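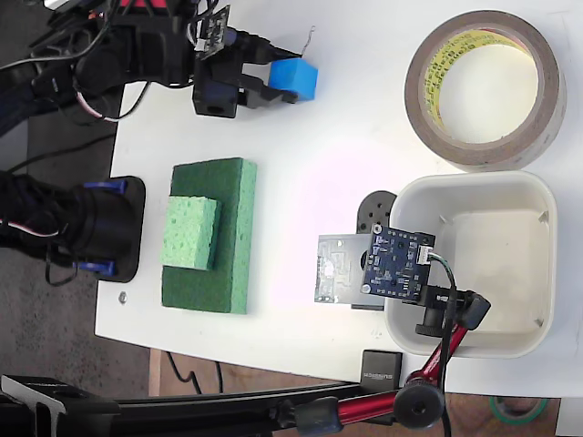 Green on green, with the brown tape and the empty container at the other side of the table.

Against the Clear Table

I have worked at many tables in my life, and at most of them there was somebody who wanted to see them empty. I understand this wish. I was educated by a mother who wiped the kitchen table before the last person had put down the spoon, and until today I feel a little guilty when I leave a cup. But in August we had a discussion in our workroom at Kurkano, and it made me think that I am on the other side now. I want to explain why, as exactly as I can.

The discussion was started by a sheet of paper on the door. It said that all tables must be cleared by 4 every afternoon, and that anything left on them would be put in a box. Naveen Khurana had written it. I respect Naveen very much. He has kept the room in order for longer than I have lived in Arkcombe, and I do not think the sheet was unfriendly. It was only, in my opinion, wrong.

My objection begins with what the word "clear" is supposed to mean. For Naveen a table is clear when you can see all of its surface. For me it is clear when you can see every thing which is on it. These are two different ideas, and I think many quarrels in kitchens, offices and workshops come from the fact that people use one word for both of them.

Look at the tape. A roll of brown tape takes a space not larger than a saucer. If it lies at the corner of the table I can find it without lifting my eyes from the work. In a drawer it lies under the other tape, and beside the scissors which I was also looking for yesterday, and I must open the drawer, and probably the next drawer. I do this many times in a day. I have read articles in which people calculate how much of life is lost in this manner, and I do not trust their calculations, but I know the feeling of standing up for the third time and forgetting what I stood up for. 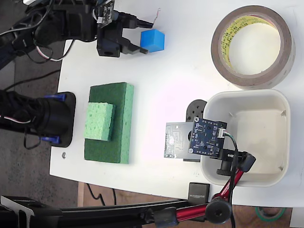 The tape keeps to its corner. The white container is below it, the sponges further left.

It is necessary to say that I am not defending mess. There was a time when I rented a desk at another place, and the man before me had left there everything that he had ever needed. I could not put down a sheet of paper. On such a table you cannot find the tape either, although it is in front of you. So I accept that there is a limit, and I would even put the limit quite low. A few things, with white surface between them, so that each one has its own shape. When two things start to lean on each other, one of them should go.

I make an exception for the sponges. On our table the small light green one sits on top of the large dark green one, and I have been told that this is untidy and that they should be side by side, or both under the sink. I disagree. Things of one family can be put on top of each other and they become one thing for the eye. We do it with plates and nobody calls it untidy. I admit the little one is never in the middle. It is always somewhat to the left, and I have stopped correcting it.

The cables are a more difficult matter and I do not have a good answer. They hang over the edge of the table towards the floor, and I would prefer that they did not. I once proposed clips. The proposal was accepted with sympathy and then forgotten, also by me.

What I will defend with all my force is the white container. It is square and shallow, with round corners, and the most frequent complaint about it is that it is empty. "Why do you keep an empty thing on the table," Erick Ndung'u asked me, "when you say that the table is only for things you use?" It was a fair question and I needed 2 days for the answer. I use it because it is empty. A small thing in my hand must go somewhere, and if there is no place for it, I will put it on the bare table, close to the edge, where the next elbow can find it. Everyone has lost a small screw like this. The empty container says where to put it. When it is full, it becomes a drawer without a lid, and it has to be emptied again, preferably by the person who filled it.

I have observed that people who sell storage do not like this idea. At Lisis they have a whole wall of boxes with inner walls, lids and labels, and in the brochure each small compartment has already something in it. There is one system for 300 small parts which costs 420 pounds. I looked at it for a long time, I will not pretend otherwise. It was beautiful. But I do not have 300 small parts, and I was afraid that if I bought it I would begin to collect them.

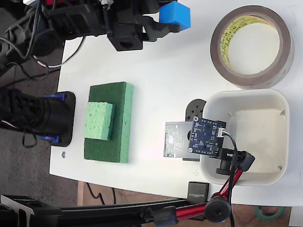

What I would write on the door

If the sheet of paper were mine, I would not write an hour on it. An hour makes people hurry, and a person in a hurry does not tidy, he only moves. I have seen a whole table pushed into a box at five minutes to the hour, with the tape, the pencils and a half-eaten biscuit together, and the table was then very clear.

I would write instead that everyone should look at the table before going home and take away what he does not expect to touch tomorrow. The blue cube may stay if somebody wants it in the morning. The tape may stay always. A cup may not stay, because my mother was right about cups. And the container must be left empty, even if this means that you walk to the shelf one time more.

Naveen has read this text before I sent it. He says that I describe a table with one careful person, and that ours has more people than this. He says also that "what he does not expect to touch tomorrow" will be understood by some members as "nothing". Perhaps he has reason. I have worked in the room for less time than he has, and I have never been the one who locks it in the evening and sees all the tables at once.

For the moment the sheet is still on the door. Somebody has crossed out the 4 with a pencil and has not written another number, and I would like to say clearly that it was not me. We will speak about it again when everyone is back from the holidays, and I will bring the question of the clips also.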